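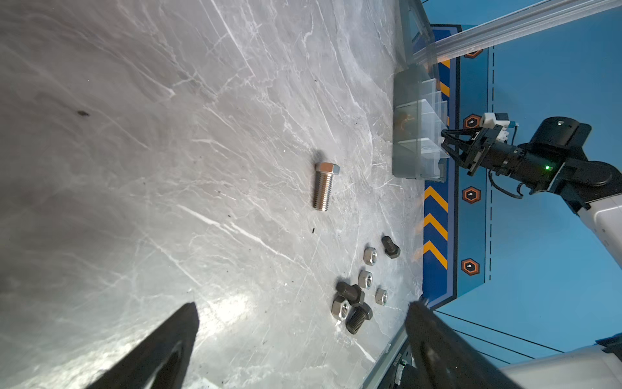 # How a Two-Arm Sorting Robot Picks Up a Bolt

A robot arm is a chain of stiff parts joined by motors. Each motor turns one joint. If you bend your elbow and then twist your wrist, you are doing what two of those motors do. The tool at the end of the chain is called the gripper.

This page explains a build from the Biveck shared workshop. The project is named Govari. It has two arms, a table, a plastic box with compartments, and one job: move nuts and bolts from the table into the box.

## Words you will need

**Bolt.** A metal rod with a head at one end and a spiral ridge, called a thread, on the rod. The rod part is called the shank.

**Nut.** A small block of metal with a threaded hole. It screws onto a bolt.

**Hex.** Short for hexagon, a shape with six sides. Hex nuts and the heads of hex bolts have six sides so that a wrench can hold them.

**Parallel gripper.** A gripper with two fingers that slide toward each other and stay parallel, like the jaws of a vise.

**Extrusion.** A long metal bar made by pushing aluminum through a shaped hole. The bars have slots, so parts can be bolted on and moved later.

## The frame

The base of each arm has to stay still. If it rocks, the gripper at the far end moves much more than the base does. You can test this with a yardstick. Hold one end and tilt your hand a tiny bit, then look at how far the other end travels.

In Govari, both bases are bolted to the same aluminum rail at the front of the table. The distance between them is fixed, and it is written into the program. When we moved one base by 4 millimeters during testing, that arm missed every nut until we measured again and changed the number.

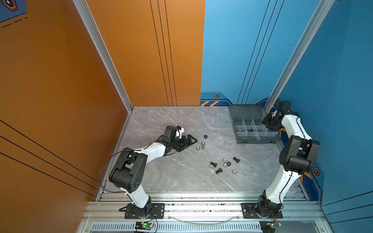
*Both arms on the front rail. The right gripper is over the corner of the organizer box.*

## Finding a part

The program gets a picture made of tiny squares called pixels. Each pixel is stored as numbers that stand for its color and brightness. The program looks for groups of pixels that belong together and compares each group with shapes it has learned.

We trained it with 3,000 pictures. A person marked the nuts and bolts in each one. We kept 900 other pictures out of the training and used them as a test. A program should be tested on pictures it has not seen before, in the same way that a spelling test is not much use if the answers are on the board.

Two things make this step hard:

- Shiny metal reflects light. A bright patch on a silver bolt can look like a separate object.
- The tabletop has a marble pattern. A white streak next to a silver nut can hide the nut's edge.

Black bolts are easier on this table. They are much darker than the gray behind them.

## Planning the move

The program now knows where the part is. It has to work out the angle for every joint that will bring the gripper to that spot. This is called *inverse kinematics*. There is often more than one answer. Touch your nose with one finger, then raise and lower your elbow while the finger stays where it is. Each elbow position is a different answer to the same problem.

With two arms there is a second check. The program compares the two paths before anything moves. If the arms would come too close, one waits.

## Gripping

A nut can be held across two flat sides, which are parallel like the fingers. A grip on two corners is weaker, and the nut may turn or slip.

A bolt lying on its side is best held across the shank. The gripper turns first so that one finger goes on each side.

The motors also measure how hard they are pushing. Once the fingers meet the part, the push goes up and the program stops closing them. If the fingers close all the way, there is no part between them, and the arm tries again.

## Dropping

The arm lifts the part, carries it over the right compartment, and opens the fingers. Each compartment has its own saved position.

Our longest test used 77 parts. The arms dropped 4 of them outside the box, all small nuts. We lowered the release height afterward and have not repeated the full test yet.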